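# Tondside Sash Balance Kit, Block-and-Tackle Type

Replacement balance set for vertical sliding windows with vinyl or aluminum jambs. One kit serves one sash. The balances carry the weight of the sash so that it stays where it is placed and can be raised without strain. A worn set shows itself in a sash that drops, drifts, or sits crooked in the opening.

The Tondside kit is made for single-hung and double-hung units with tilt-in or side-load sashes. It is not suitable for spiral balances, constant-force coil balances, or older frames with ropes and weights. For rope-and-weight frames, see the Forkadico pulley range.

## Kit contents

- Two channel balances, matched pair
- Two top guides, white nylon
- Two bottom shoes, white nylon
- Four stainless pan head screws, No. 8
- One paper measuring strip
- Instruction sheet

Take-out clips are sold separately. Existing clips can be reused if the spring tab still returns when pressed.

## Selecting the correct size

Balances are ordered by channel length and by weight rating. Both must match. A balance that is too light lets the sash fall. A balance that is too strong lifts the sash off the sill and makes the lock hard to close.

1. Remove the sash and lay it flat on a padded surface.
2. Measure the metal channel of the old balance from end to end. Do not include the nylon guide or the shoe.
3. Read the stamp on the side of the channel. The first two digits usually give the length in inches. The remaining digits give the weight code.
4. If the stamp cannot be read, weigh the sash with the glass in place on a bathroom scale.
5. Compare the result with the table.

| Weight code | Sash weight, lb | Channel lengths, in |
|---|---|---|
| T-2 | 8 to 13 | 15, 17, 19 |
| T-3 | 14 to 20 | 17, 19, 21, 23 |
| T-4 | 21 to 28 | 19, 21, 23, 27 |
| T-5 | 29 to 36 | 23, 27, 29 |

The weights are for the full sash, carried by both balances together. Where a single pane has been replaced with insulated glass, the old stamp no longer applies. Weigh the sash.

## Materials

The channel is roll-formed galvanized steel. The cord is braided polyester, and the pulleys are acetal on steel pins. The extension spring is zinc plated and closed at both ends. Nylon parts are UV stabilized and available in white only. No lubricant is needed at installation. Silicone spray may be used on the jamb track, but oil and grease collect grit and should be kept off the cord.

## Cycle rating

The spring and cord are tested in steps of 1000 full openings, with a length check at the end of each step. The drop in lift after the first 1000 is nearly 5 percent, and the weight codes above allow for it. Test sheets are kept by Sérgio Aguiar at the Azevedo plant and are sent on request with the lot number.

## Installation summary

The full procedure is on the instruction sheet. The steps below are for reference. Wear eye protection. The spring is under tension whenever the shoe is pulled away from the channel.

1. Raise the sash a few inches above the sill and engage the take-out clips on both sides.
2. Tilt or lift the sash out and set it aside.
3. Unhook the old balances and note which way the cord faces.
4. Seat the new shoe in the track, cord side toward the glass, and fix the top guide with one screw. Tighten by hand only.
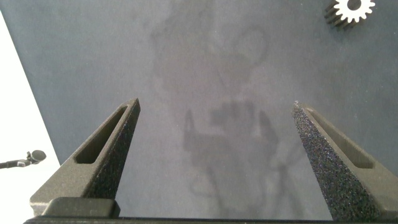
5. Repeat on the other side. Both shoes must rest at the same height.
6. Refit the sash, release the clips, and run it through its full travel three times.
7. Check the gap at the meeting rail. If it is uneven, remove the sash and level the shoes.

## Compatibility

Tondside balances fit most Unis vinyl frames with a jamb pocket at least 9/16 in deep. Unis frames with the narrow pocket need the slim shoe, part TS-SL, ordered separately. Frames with a welded stop at the head need the stop notched before the guide will pass. Notching may affect the frame maker's warranty.

## Ordering

State the weight code, channel length, and quantity of kits. Balances are sold in pairs only, and left and right are the same part. Cartons hold 13 kits of one size. Mixed sizes ship in plain boxes.

Trade orders and questions about discontinued stamps go to Damian Żak at the sales desk. Include a photo of the stamp and the measured channel length.

Size table revised 23 Aug 2025. The 29 in channel in code T-5 ships from February.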